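Palbridge Open Day: Towel Folding Demonstration Set

Version 3
Maintained by Babar Bukhari
Questions and corrections: open an issue in the repository

Summary

Recordings made at the Palbridge open day on 29 October 2022. Visitors watched a person handle cloth with a pair of hand-held grippers at a table, and then had the chance to try the grippers themselves. Only the sessions run by our own operators are in this release. Visitor attempts were not kept.

The set contains 400 episodes. An episode is one cloth handled from start to finish, or to the point where the operator gave up and called a reset. Resets are included and flagged in the episode table.

What was shown

The demonstration ran in the ground floor hall at Palbridge, with the table set up on the carpet between dark drapes. The operators used the Plodow grippers, one per hand. Each talk lasted 11 minutes, with questions at the end. The most common question was whether the grippers could be mounted on an arm later, and the answer we gave was yes, with the same fingers and a different base.

Tasks in the set:

fold_towel: fold a towel on the table
place_in_basket: put the folded cloth in the basket
take_from_basket: take a cloth out of the basket and lay it on the table
handover: pass a cloth from one gripper to the other

Views

Each episode has a view from one of the grippers and a view from head height. The two are saved as separate streams.

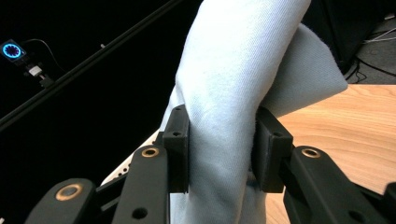

Light blue cloth held in a gripper, over the wood-grain tabletop.

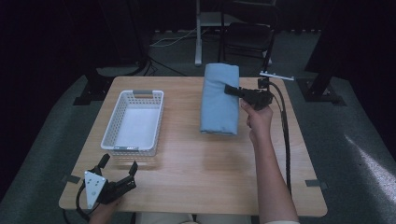 File layout

episodes/ one folder per episode, numbered from 0001
episodes/NNNN/wrist.mp4 gripper view
episodes/NNNN/head.mp4 head view
episodes/NNNN/grip.csv finger opening, one row per video frame
tables/episodes.csv task name, operator code, reset flag, notes
tables/cloths.csv size and color of each cloth

Finger opening is stored as a number from 0 to 1,000, where 0 is fully closed. The value is read at the linkage, so a thick cloth gives a reading above 0 even when the grip is firm. Do not treat 0 as the only sign of a grasp.

Known problems

The hall lights were turned down during the talks and up again between them. Brightness changes between episodes for this reason, and we did not correct it.

In the gripper view, a thick fold can cover most of the picture. Use the head view to find the edges of the cloth in these episodes.

Operators sometimes paused to answer a visitor. Long pauses were left in, and the notes column says "talk" where this happened. If you are measuring speed, leave those episodes out.

The clock on one recorder was reset over lunch. We lined the streams up again by hand in February. The affected episodes have "resync" in the notes and may be off by a frame or two.

Audio was recorded but is not included. Too many visitors could be heard talking.

Changes

Version 3: resync of the lunch episodes, cloth table added
Version 2: reset flag added, two task names corrected
Version 1: first release to Mollton and Taheri

Use

Free for research and teaching. Please name the Palbridge open day set and the version number in anything you publish. Do not try to identify the operators from their hands or voices in related footage. Copies on the Mollton server are still version 2, so download from the main repository if you need the cloth table.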